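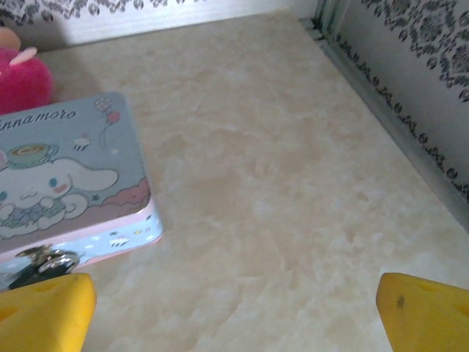

Sunday, December 28, 2025
Quinlan workshop, open day, write-up done the same evening with a pot of tea

Well, we got through it, and I'm rather pleased. 60 visitors through the door by the sign-in sheet, a good half of them children, and the Brivico bench had a queue from the moment we took the rope down.

We ran the gripper demo as planned: people picked something from the props shelf, we put it on the marble-pattern top and the arm had a go. The Cinnamoroll tin was far and away the favourite (one little girl asked for it 4 times and knew the names of all his friends, which is more than I do). Notes on it for whoever takes the bench next:

– The clasp sits at the front corner, near where the left finger comes down. Start with the fingers wide and turn the wrist to suit the tin before closing. I had the angle wrong on my first go and the finger rode up on the catch.
– Keep the pink plush back in the corner when the tin is in play. The Undari software lumped the two together once when they were touching, and we got a very odd grasp point out of it.
– The shiny top throws highlights in the middle. I turned the bench lamp away after lunch and the detection settled down nicely.

The log shows 216 attempts over the day. I haven't split them by object yet, so please don't quote me a success rate until I have! The speed was held at 30 per cent throughout, and I'd keep it there for any public day – parents relax when the arm moves slowly, and so do I.

The people from Flustau stayed a good long while and asked sensible questions about finger wear. They would like to come back in January with some boxes of their own, and I said yes before looking at the diary, so somebody please check the bench is free.

Still to do: wipe down the yellow fingers, charge the spare tablet, find the lid of the biscuit barrel.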